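Call for participants: Pavo student manipulation project

The Pavo project is looking for students to join its next working group, starting in November. Pavo is a student-run project on two-armed robot manipulation. It is attached to the Usmani workshop and is open to students from any department. No fee is charged and no previous membership is required. The places are unpaid, but the hours can be counted towards the practical component of most engineering and computing courses. Check this with your own department before applying.

Background

The project was set up to prepare an entry for the Westex student handling competition. The competition task is sorting and clearing: a set of small parts is tipped out on a table and has to be picked up and put in a container within a fixed time. The parts are not laid out in advance and may overlap. Entries are scored on parts placed, parts dropped outside the work area, and the number of times an operator has to step in.

Most of the work so far has been done under teleoperation. An operator drives both arms through the task and the motion is recorded together with the camera streams. The recordings are then checked, trimmed and used to train the control policy. The policy is tested on the same table, and the failures decide what is recorded next. The target for the coming period is 500 accepted recordings of the block task, of which at least 100 must include a recovery from a failed grasp.

Places available

Operators. You will drive the arms in sessions of up to 2 hours, including set-up. Training is given. You need steady hands, patience with repetitive work and the ability to follow a written procedure without improvising. Gaming experience is neither a requirement nor a disadvantage. Operators also reset the table between runs and keep the session log.

Data checkers. You will go through recordings, mark the start and end of each grasp, and reject any run that does not meet the written standard. The work can be done from any machine on the workshop network. Basic Python is needed. The review tool, Nuvitz, was written by earlier members and has its faults; an interest in repairing it would be welcome.

Mechanical. You will look after the grippers, mounts and cable runs. Current jobs include a new fingertip design for small parts lying flat, and better strain relief on the gripper cables. You should be able to use a CAD package and a 3D printer, and to write down what you changed.

Control and learning. You will work on training and evaluation. Applicants should have completed one course in machine learning or control and be able to read other people's code. There are fewer places here than in the other groups, and preference is given to those who are also willing to take operator shifts.

Conditions

Participants must be registered students and must attend the safety induction before entering the cell. Closed shoes are compulsory. Long hair is tied back and lanyards are removed while the arms are powered. No one operates the arms alone: a second trained member has to be within reach of the stop button for the whole session.

We ask for one session a week until the end of the teaching period. Members who miss several sessions without notice will have their place offered to the next person on the list. All recordings made in the cell belong to the project and may be released with the competition entry. The workspace cameras may pick up hands, feet and voices, and applicants who object to this should apply for a checking or mechanical place.

The block task

New operators start with plastic toy building blocks in red, yellow, orange and green. The blocks are scattered loosely on the table, with a teal storage bin on its side to the right of them.

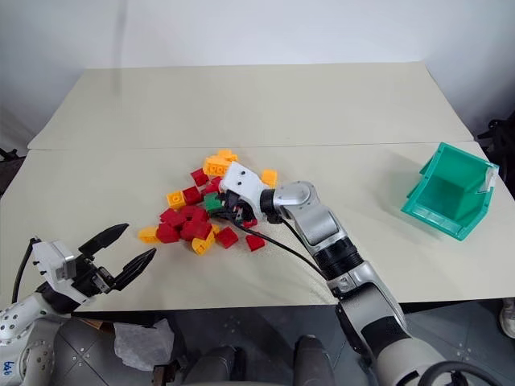 Page last changed: July 7, 2022

The usual difficulty is the middle of the pile, where one block partly covers another and the fingers have little clearance. Operators learn to take the separate blocks first and to keep the idle arm clear of the pile — most early faults come from moving both arms in at once. Once the block task has been passed, operators move on to mixed parts.

How to apply

Send one page to the project desk at the Usmani workshop, stating:

- your course and year
- which place you are applying for, with a second choice if you have one
- any relevant work, with a link if it can be seen online
- the times at which you are regularly free

Do not send a full CV. Applicants for control and learning should add a short piece of their own code, of any kind, with a note on what it does and what is wrong with it.

Shortlisted applicants will be asked to a trial session lasting 21 minutes at the table or at a review screen, depending on the place. The trial is not scored on speed. Applicants who are not placed are kept on the reserve list unless they ask to be removed.

Contact: Pavo project desk, Usmani workshop | © Pavo student project | Back to top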